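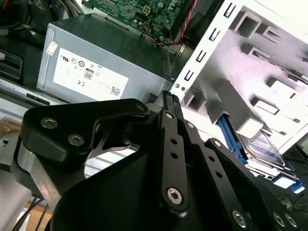
Inside an open desktop case: gray power supply, white metal drive cage, green motherboard.

Bindari Fan Noise Recordings

README, version 2

Bindari is a collection of sound recordings of desktop computers, mostly old ones, doing the things desktop computers do: starting up, spinning their fans, seeking on their hard drives, beeping at you because the memory isn't seated. There are 252 recordings in this release, up from 208 in the first one, and I'm so happy with the new batch. If you have ever recognized a computer by its hum from the next room, you're going to have a good time in here.

Maintained by Gwendolyn Wojcik
Released 2 June 2018

What's in the folder

audio/ has the recordings, one WAV file each, mono.
notes/ has one plain text file per recording, with the same base name.
index.csv ties everything together.
extras/ is the fun drawer: room tone, a few failed takes I couldn't bear to delete, and a very long recording of a drive defragmenting itself (put it on while you cook, it's wonderful).

Columns in index.csv

file: base name, no extension
machine: short name I gave the computer
source: which part is making most of the noise (fan, drive, optical, speaker, mixed)
state: cold start, idle, load, shutdown
mic: near or far
case: open or closed
fault: yes, no, unsure
comment: whatever I felt like writing that night

How the recordings were made

The machines came from three places. The bulk are from the Skodbridge repair bench, where people drop off towers they'd like to see running again. A smaller set is from a school storeroom in Tillon, and the rest are mine or belong to friends who put up with me.

"Near" means the microphone was a hand's width from the part in question. "Far" means it was on a stand at the height of a seated person's head, which gets you the sound the way you'd hear it while using the computer. Please try the far ones before you decide they're dull! Near recordings are full of detail, but the far ones have the desk in them, and the desk matters a lot more than I expected. The same power supply fan on a hollow desk and on a concrete floor could be two different fans.

For open case recordings the side panel came off and stayed off for the whole take. Closed means every screw was back in. I started out being lazy about this and the panel buzz ruined a good evening's work, so the early takes were done over.

No noise reduction, no leveling, no EQ. I trimmed the ends and left everything else alone. You will hear a refrigerator in the Tillon set. It comes and goes.

Labels

The source label was done by ear, and then checked by stopping the other parts one at a time wherever that was safe. Where I couldn't separate them the label is mixed, and there is more mixed than I'd like. Hard drives and drive cages are the tricky pair. A quiet drive in a rattly cage gets labeled drive, with a line in the comment.

The fault column deserves some care. Yes means a part was later replaced and the sound went away. Unsure means it sounded wrong to me and I never got to prove it. There are 17 of those and I would love second opinions, especially on the sleeve bearing fans.

Changes since version 1

Added the Tillon storeroom machines.
Split the old "running" state into idle and load.
Renamed files so they sort by machine first.
Fixed the Esposito entries, which had near and far swapped. (Esposito is the name of a machine, a big beige tower with the best power-on click in the whole collection.)
Notes files are now UTF-8 all the way through.

Known problems

A few load recordings drift in volume as the fan controller hunts up and down. I left them in, I think they're lovely, but skip them if you need a steady level. The comment says "hunting" for each one.

Speaker beeps clip on some near takes. The far versions are fine.

Using it

Use the recordings for anything you like: games, theater, teaching somebody what a dying bearing sounds like, training a classifier, falling asleep. Credit Bindari somewhere if there's a place for it. Please don't label faulty fans as healthy in a derived set without saying so.

Sending recordings

Yes please! One part, one state, at least a full minute, and a note on what the computer was standing on. Optical drives are badly underrepresented, so if you have one that groans, it goes to the front of the line. Version 3 is planned for September.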